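Kitchens We Have Cooked In

Sille Thygesen has rented, borrowed and shared a good many kitchens, and this page collects the plainer ones. They are working rooms with ordinary equipment, shown as they were on an ordinary day. The notes were written for friends who asked what was in each place and how it was to cook there.

The white kitchen

The house on Branine Street was a short let that ran on into February. The kitchen is nearly all white, including the gas stove, the lower cabinets and the tile on the counter. It gets bright in there once the lights are on. The cabinet doors have small round knobs, and a couple of them stick.

The coffee maker is a basic drip model with a glass carafe. It lives in the back corner to the left of the stove, and that is a good spot for it. You can fill it and leave it alone while you get on with breakfast.

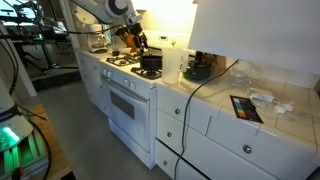

Most of the cooking got done in one black pot. It went through 2 winters of soup before the move and came along in the car, wrapped in a towel. Rice, beans, pasta and stock were all made in it, usually in that order through the week.

The knife block came with the house. It is wooden and stays at the back of the counter. Only the bread knife was sharp when we arrived, so the rest went to Demchenko's on the corner and came back the next day.

Tile counters need a little care. Flour gets into the grout lines, and dough is easier to roll on the table. For chopping, use a board. A tall plastic pitcher stayed out on the counter all season for water and iced tea. It holds enough for 6 people at lunch.

The oven runs hot. Bread that needs 40 minutes elsewhere should be checked early, through the window in the door first.

Last updated Sun 15 October

More galleries
The pantry at Vinano
Briretti market, morning
Shelves and hooks
Tables set for lunch

Contact | Copyright Sille Thygesen | Back to top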